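4.3 Sorting and counting out wrapped snacks

Use this section when filling Melis party trays from mixed bags. Read section 4.1 (storage) before opening any bag.

You will need: a clear table, a wipe-clean tablecloth, one Voltitach kitchen scale reading to 3000 g, and the trays supplied in the Pronov tray set (part no. 1649). Each tray has 32 compartments.

1. Wipe the tablecloth with a damp cloth and dry it. Crumbs and sugar on the cloth will stick to the wrappers.

2. Open one bag at a time and tip it out from a low height. Do not shake the bag. Filled biscuits and small cakes break easily inside their film.

3. Spread the packets by hand until they lie in a single layer. A loose row across the middle of the table is enough – there is no need to line up the edges.

4. Turn printed packets face up. Clear film can go either way up, provided that the contents can be seen.

5. Pick out the baked items first. Take each packet by its two opposite sides and keep pressure off the middle.
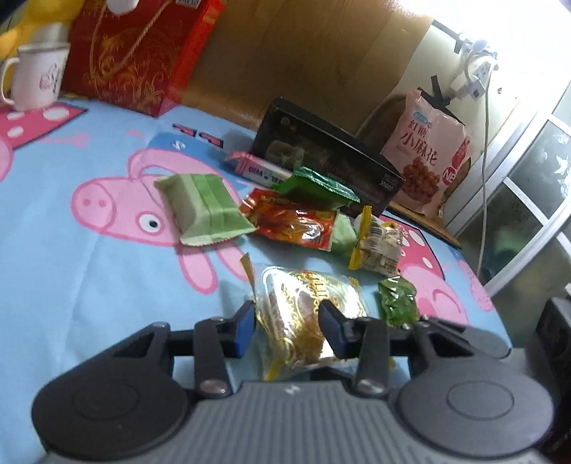 Fig. 7. Baked item in a clear and gold wrapper, with a small sweet in green wrapping to its right.

6. Check the seal at both ends of the packet. Set aside any packet with a split end or a hole in the film.

NOTE: Shiny film reflects strong light and can hide a small tear. Tilt the packet slightly, or move it out of direct light, before passing it.

7. Place the baked items in the outer compartments, one to each.

8. Place puffy packets next. Lay them flat with the central seam upwards. Do not press the air out to make them fit; use a wider compartment.

9. Fill the remaining compartments with small sweets in twisted or crinkled wrapping.

10. Weigh the full tray. Contents should not exceed 200 g, excluding the tray. Remove small sweets until the reading is correct.

CAUTION: Small sweets are a choking hazard. Do not place them in trays meant for young children.

CAUTION: Keep the original bags until the trays have been emptied. Allergen details may be printed on the bag only.

11. Fit the Wirketti lid and press down each corner until it clicks. If a corner will not close, a wrapper end is caught under the rim. Lift the lid, fold the end inwards and try again.

For stacking filled trays, see section 4.4.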